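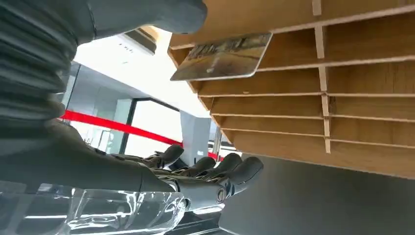
Page last changed: Saturday, 16:20 (N.A.)

Notes for the Tullum library talk, "Why your hand gave up on handwriting". Speaker: Naa Akpalu. Slides with Augustina.

Slide 1. Wait for the chairs to stop scraping. Ask who has written a full page by hand since June. If hands go up, ask who could read it afterwards.

Slide 2. The shopping list. Mine said "leeks, bread, revenge". It was "oranges". Pause here, people like to offer their own.

Slide 3. How we were taught. Loops, slopes, the dreaded lined book. My school in Kincaid made us write 1000 words on a Friday and gave marks for neatness only, so I wrote very tidy rubbish and have made a living from it ever since. Don't go on about Kincaid. You went on about it in Vorna.

Slide 4. Grip. Pass the pencils round now, two per row. Get everybody to hold one the way they normally do, then look at their neighbour's. Fist, claw, the one where the thumb hides. All fine unless it hurts. Loosen, rest the side of the hand on the paper, move from the forearm a bit more. Let them moan.

Slide 5. Letters to practise: a, e, r, n. Most bad writing is these four running into each other like a queue at a bus stop. Skip s, there's no hope for s.

Slide 6. Asger's letters from his aunt. He has said yes to pages one and three. NOT page two.

Slide 7. Pens. Someone will ask about fountain pens and will own several. Give him a minute, then take a question from the other side of the room.

If short of time drop 5, keep the aunt.

Rukhsana has the spare clicker. Collect the pencils at the door, we lost half of them last time.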